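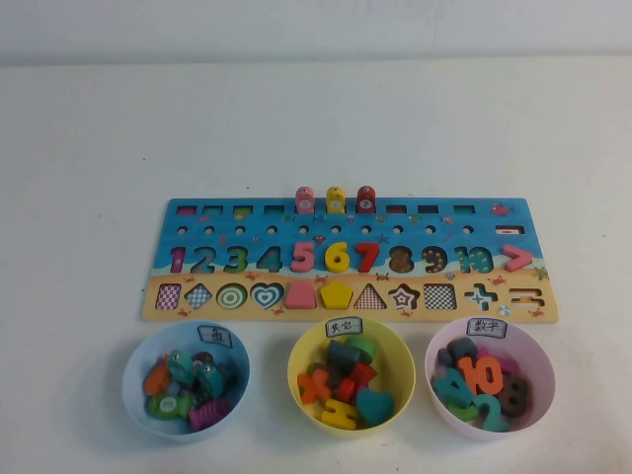

The ocean board, with 5, 6 and 7 still seated.

I have been trying storage schemes for our number puzzle since November. The board has three kinds of parts: fish pegs for the slots along the top, number pieces, and small loose parts for everything else. They used to live in one drawstring bag, and every session began with a search through it.

The current scheme is three plastic bowls in a row below the board, one paper label per bowl, written in Chinese. The labels are for my son, who is learning the characters along with the numbers. I print them at 47 mm wide. Narrower ones curled.

Setup is partial. I leave three neighboring numbers in the board and the matching stretch of fish above them, and he fills outward in both directions. Starting in the middle is harder than starting at 1, and it gets him counting backward, a thing he avoids otherwise. The greater-than piece stays in its slot until the number row is full. We do comparisons last.

Bowls beat the divided tray I tried first. The Seidel tray had compartments too narrow for an adult hand, and the 10 would only go in diagonally. Bowls also stack for the shelf, although pieces have to come out first if the stack is going to sit level.

Wael Slaoui asked whether I sand the pieces. I went over the edges of the 8 with 800 grit after it began to stick. Check the fit after every few strokes. I have not touched the painted faces.

Next job is a lid for the board so it can be stored upright.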